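Keeping the Shared Kitchen in Order: A Conversation With the Household Services Coordinator at Tarkton

June 27, 2022

The residence at Tarkton has operated a shared kitchen since it opened to tenants, and the room remains the most heavily used space in the building. As part of a series on the daily work of the residence, the newsletter office met with the household services coordinator to discuss how the kitchen is kept in order, what changed in April, and what residents may expect in the coming months.

The coordinator has held the position for 2 years and previously managed the dining rooms at Grukum, a larger property under the same management. The difference in scale was apparent from the first week.

"At Grukum we washed 2000 pieces in a day, and there was a separate room for it," the coordinator said. "In Tarkton the dishwasher is a household model and the counter is right above it. Everything takes place within two steps of the sink, so the order in which people do things matters a great deal more."

That order is set out in the kitchen guidelines, which were revised in April. Residents are asked to scrape plates before loading, to place cups and glasses in the upper rack, and to leave the lower rack for plates and bowls. The former rule that each resident wash his or her own dishes by hand was withdrawn. According to the coordinator, it had been followed unevenly for some time and had led to items being left in the sink overnight.

"People are willing to load a machine," the coordinator said. "They are less willing to stand at a sink at eleven at night. We wrote the rule to match what they were already doing."

Asked which part of the routine causes the most difficulty, the coordinator pointed to unloading. A finished load is often left in place, and the next resident, finding the racks full, sets used dishes on the counter. The guidelines now state that whoever finds a clean load is to put it away before adding anything. Shelf labels were added in the cabinets for this purpose.

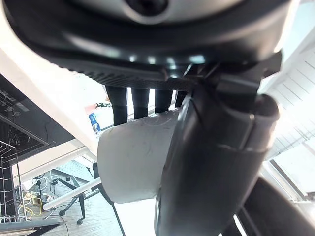
The dishwasher with its door open and the rack pulled out, beside the white countertop.

The countertop is the coordinator's second concern. It is to be wiped after each use and kept free of personal belongings, with the exception of dish soap and plants, which residents may keep there if they do not block the working area.

"I was asked to remove the plants, and I declined," the coordinator said. "A kitchen that people like to be in is a kitchen they will clean. What I do remove is mail, chargers and shopping bags."

Floors are swept each evening and mopped on a schedule posted inside the pantry door. The coordinator noted that cords left on the floor remain a recurring item in the monthly walk-through, and residents are asked to coil them and move them against the wall before sweeping begins.

The cost of supplies is modest. The kitchen fund stands at $200 for the quarter and covers detergent, rinse aid, sponges and trash bags. Purchases are made through Anura, the residence's regular supplier, and residents who notice that an item is running low may write it on the sheet beside the refrigerator. "Please write it down before the box is empty," the coordinator said. "The order takes several days to arrive."

The coordinator also described a plan to extend the revised guidelines to the kitchen at Hà, the smaller residence nearby. That kitchen has no dishwasher at present, and a decision on installing one has not been made. Until then, a drying rack and a simplified version of the rules will be used – one page, posted at eye level.

Residents of Tarkton who wish to comment on the guidelines may leave a written note at the front office. The coordinator reads all notes before the monthly walk-through and replies to those that are signed.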